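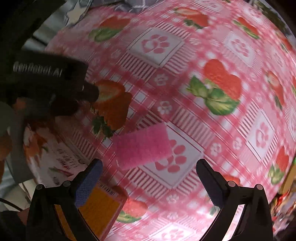 Nappe rose à motifs de fraises et de petites fleurs blanches.

Ticket 595 – Chambre froide Gridine, dérive de température
Ouvert en juillet par Hoi-yan Yang, atelier floral Lidier

Symptôme : la consigne est à 4 °C, l'afficheur indique 4 °C, mais la sonde témoin posée dans un seau de pivoines relève 9 °C en fin de nuit. Bords de pétales brunis sur les roses du rayonnage haut. Alarme muette.

06 h 40 – Relevé du journal Skatano. Code 324 présent à chaque cycle de dégivrage. Le code n'est pas reporté sur l'afficheur.

07 h 15 – Redémarrage du régulateur. Aucun changement.

09 h 30 – Contrôle de la sonde d'ambiance par Steinar Blöndal (support). Valeur figée pendant le dégivrage, puis reprise avec un retard d'environ 200 secondes. Connecteur oxydé côté évaporateur.

11 h 05 – Sonde remplacée par le modèle Pärn. Décalage remis à zéro, seuil d'alarme abaissé à 7 °C. Intervalle de dégivrage laissé tel quel.

14 h 20 – Écart entre l'afficheur et la sonde témoin : 0,3 °C. Code 324 absent sur les deux derniers cycles.

À faire côté client : dégager la grille de soufflage – les seaux d'hortensias étaient collés dessus – et garder la sonde témoin en place jusqu'à la prochaine livraison.

Statut : en observation.

Commentaires

mflor : Même code chez nous, c'était le joint de porte.

H. Yang : Joint vérifié, rien à signaler. La nuit est restée sous 5 °C.

atelier_b : Le report du code sur l'afficheur est-il prévu ?

S. Blöndal : Demande transmise, pas de date.

Contact support – © Gridine – Haut de page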